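「黙っている時間も、授業のうちなんです」
語学教室レレッティ イルハム・ベルカディさんに聞く

約束の時間より少し早く着いてしまったので、入口の脇の長椅子で待たせてもらっていると、奥の部屋から何人かで同じ言葉を繰り返す声が聞こえてきました。揃っているような、いないような、それでいてどこか楽しそうな声です。しばらくして出てきたイルハム・ベルカディさんは、「ごめんなさいね、うちの月曜クラスは終わりの時間になってからが長いんです」と笑いながら、ミントのお茶を淹れてくれました。

イルハムさんが開いている「レレッティ」は、大人のための小さな語学教室です。教えているのはフランス語とアラビア語。生徒さんは勤め帰りの人もいれば、定年後に初めて外国語に触れるという人もいて、一クラスは多くても12人まで。それ以上になると、一人ひとりの声が聞き分けられなくなるのだそうです。

「若いころは、もっと大きな学校で教えていました。教科書があって、進度表があって、先週の続きをきちんと終わらせないといけない。それはそれで大事なんですけれど、質問したそうな顔の人がいるのに次のページへ行くのが、だんだんつらくなってしまって」

独立を後押ししてくれたのは、当時の同僚でノルウェー語を教えていたヒョルディス・シェルブレドさんでした。ふたりはいまも月に一度、お互いの授業に生徒として出ているといいます。

「ヒョルディスの授業に初めて出た日のことは忘れられません。彼女が質問をして、誰も答えられなくて、それで彼女、待つんです。ずうっと。私なら三秒で助け船を出すところを、窓の外なんか見ながら平気で待っている。そうしたら、いちばん静かだった男の人が、ぽつりと答えたんですよ。ああ、私はいままで、この人たちの番を横取りしていたんだなと思いました」

以来、イルハムさんの授業にも「待つ時間」ができました。慣れない人ははじめ、居心地が悪そうにするそうです。それでも三回、四回と通ううちに、黙っている人の横顔がだんだん変わってくる、とイルハムさんは言います。頭のなかで単語を探している顔になるのだと。

宿題は毎週ひとつ。500字以内で、自分の身のまわりのことを書いてくるというものです。テーマは決めません。犬の病院のこと、隣の家の柿の木のこと、娘さんと口をきいていないこと。これまでに集まった作文は3492編になり、イルハムさんはその全部を取ってあります。見せてもらった棚には、年ごとに紐でくくった束が並んでいました。数えたのは去年の暮れの大掃除のとき。途中で読みふけってしまい、数え終えるのに2日かかったそうです。

「直すのは、意味が変わってしまう間違いだけにしています。真っ赤になって返ってきた作文って、もう誰も読み返さないでしょう。私がそうでしたから。私の日本語の最初の作文は、お弁当の話だったんですけれど、先生が最後に『私も卵焼きが食べたくなりました』と書いてくれて、それがうれしくて、うれしくて。いまでも持っています」

イルハムさんがいま力を入れているのは、手を動かしながら話すクラスです。机に向かっていると出てこない言葉が、手がふさがっているとするりと出てくることがある。料理をしながらのほうが昔の話をしやすいのと同じじゃないかしら、とイルハムさん。「取って」「もう少し左」「あ、待って」。教科書ではなかなか順番の回ってこない短い言葉が、ここでは主役になります。

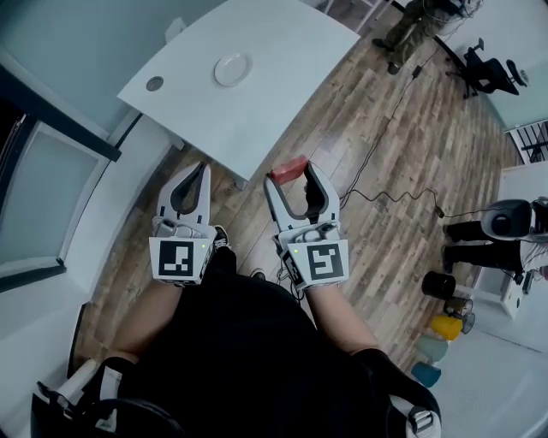 赤いブロックをひとつ、つまんだところ。

「『左』と『右』なんて、みなさん最初の月に覚えるんですよ。でも、とっさには言えない。知っていることと口から出ることのあいだには、けっこう長い廊下があるんです。その廊下を何べんも歩いてもらう、というのがこのクラスのつもりです」

春からは、ヒョルディスさんと合同の読書会も始まります。名前は「スカタリ」。意味を尋ねると、ふたりで夜中に電話をしながら作った言葉で、どの国の言葉でもないのだと教えてくれました。最初の回は三月。それぞれが好きな短い文章を一つ持ち寄って、読める人も読めない人も、まず声に出して聞いてみるところから始めるそうです。

「意味はあとからでいいんです。私も日本に来たばかりのころ、駅のアナウンスが何を言っているのかさっぱりわからないまま、節だけ覚えて歌っていました。半年くらいたって、ある朝急に、ああ、足もとに気をつけてって言っていたの、って。電車のなかでひとりで笑ってしまって」

お茶のおかわりをいただいているうちに、次のクラスの生徒さんが二人、傘をたたみながら入ってきました。イルハムさんはフランス語で声をかけ、それから黙って、にこにこと返事を待っています。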